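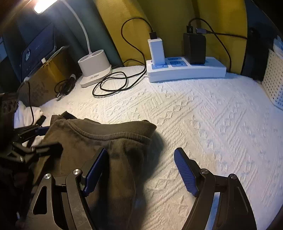
A dark brown knit garment on a white bedspread.

In the spring of 1516, the town council of Hullau received a petition from the stocking knitters of the lower quarter. They asked for the right to sell their goods in the covered market, beside the cloth merchants, and to take on apprentices under a written contract. The council refused. Knitting, it ruled, was household work and required no guild. The knitters went on selling from doorsteps and bridges, and the dispute occupied the town clerks for the rest of the century.

The petition is the earliest known record of a trade that would later feed much of the valley. Hullau lay on the road between the wool market at Zarnum and the river port of Rindholm. Fleeces passed through the town in June, after shearing, and a portion of them never reached the port. Local families bought the coarser grades, spun them during the winter and knitted them into stockings, caps and sleeves. Undyed brown wool was the cheapest, and it is the color named most often in the household inventories.

The work was divided by age. Small children wound yarn, older children knitted the straight lengths, and adults turned the heels. Men knitted as well as women, particularly shepherds and carters, who could work while walking. A tax list from the following generation names 90 households in the lower quarter that lived chiefly from knitting – more than were engaged in baking, brewing and tanning together.

The council's attitude changed when it saw an opportunity for revenue. On 28th July, the feast day on which the summer market opened, officials set up a table at the Rindholm gate and began to charge a toll of 2 pennies on every bundle of stockings leaving the town. The knitters answered by carrying their goods over the hill path to Zarnum, where the market was free. Within 8 years the toll brought in less than the wages of the men who collected it, and it was dropped without announcement.

A guild was finally permitted two generations later. Its statutes, now in the Belkadi collection, are strict on quality. Stockings had to be of equal length and free of mended holes, and a master who sold faulty work paid his fine in candle wax to the parish church. Widows could continue a workshop in their own name, but they had no vote at the annual meeting.

The arrival of the knitting frame brought the guild's influence to an end. Merchants in Rindholm installed the first machines and hired workers from outside the valley at day rates. Hand knitting survived in the upper villages, where it supplied thick winter garments that the early frames could not produce. The guild's chest, with its three locks, passed to the town hall, and the last entry in its account book records the sale of a bench.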